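About us

How we look after our kitchen robot at Bovham

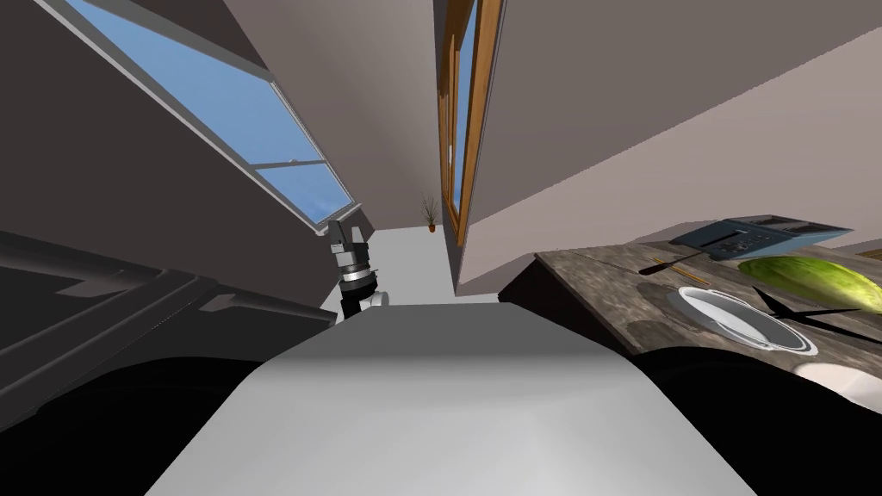 The gripper in our simulated kitchen, with the worktop and its cucumber to the right.

We are Staltodent, a small workshop in Bovham, and we look after one machine. It is a two-armed robot we call Zuccaro, and it learns kitchen jobs: picking things up, putting them down, passing a bowl from one side of a table to the other. We love this work! Plenty of people build robots, and we're very glad they do, but what gets us out of bed is the part that comes afterwards, the setting up and the checking and the small repairs that keep an arm moving the way it moved last week.

What we do all day

Zuccaro lives twice. There is the real one, bolted to its base in our workshop, and there is the simulated one, which runs on a computer in a kitchen we built ourselves. Every change goes to the simulated robot first. If we fit a longer finger, alter a wrist limit or swap a joint, the model gets the same change before anybody powers up the real arm. It's slower on the first day and a great deal quicker for the rest of the month, and it has saved us a good few bent fingers.

The simulated kitchen is a favourite with visitors. It has a table with a bowl, a pair of scissors and a large green cucumber on it, a black counter across the way, and a potted plant down at the far end of the floor. We use the narrow strip of floor between the two sides as a test of elbow room. A reach that looks fine in an open space can be very awkward once there's a counter on one side and a table on the other, and we would much sooner find that out on a screen.

How we set up an arm

Setting up begins with the joints. Each one is driven slowly to its zero mark, and the reading is written down beside the last one. Then comes the wrist, which we turn through its full range with nothing in the fingers, listening as much as looking (a dry bearing has a sort of whisper to it, and you get to know it). After that we close the fingers on a test block and let go, 60 times with the left arm and 60 with the right. Any slip goes in the log, along with which finger it came from.

Next we load the same joint readings into the simulation and put the two side by side. This is our favourite bit. You ask both robots for the same pose and see how far apart they are. When they agree, we carry on to the kitchen tasks. When they don't, it's usually a cable pulling tight behind the elbow or a finger pad that has worn thinner than the model thinks it is – once it was a zero mark we had painted on the wrong side of the seam, and that took two of us a whole afternoon to spot.

The view from the robot's own body gets checked as well. It looks out over the robot itself, so part of its body takes up the near end and the gripper comes up beyond it. If the body sits in a different place on the real camera and the simulated one, we know the mount has shifted, and we loosen it, square it up and start again.

Repairs

Most of our repairs are small. Finger pads wear out, screws creep, and cable sleeves rub through wherever they touch a housing. We change the pads every 100 hours of running whether they look tired or not, and we keep the old ones in a labelled tray, as the pattern of wear says a lot about how the fingers are meeting. Wrists come off less often. When one does, it goes on the bench with its bands marked in pencil so that it goes back at the same angle.

Our repair log is called Vedex. It started as a paper notebook and now has 3,555 entries, every one typed in by whoever held the spanner. Some are a single line ("left wrist, re-greased, fine") and some run on for pages. We read the old ones more than you might expect. A fault that turned up in February two winters ago is often the very same fault that's puzzling us today, and there's real joy in finding that somebody has left you the answer.

Come and see us

We welcome school groups, students and anyone who likes taking things apart. You can drive the simulated arm yourself and have a go at reaching the table without knocking the counter, and we'll open up a spare wrist on the bench if you'd like to see the insides. Please write to us through the contact page a couple of weeks ahead, and tell us how many of you are coming. Flat shoes, please, and long hair tied back for the workshop.

Page last updated 12 March 2020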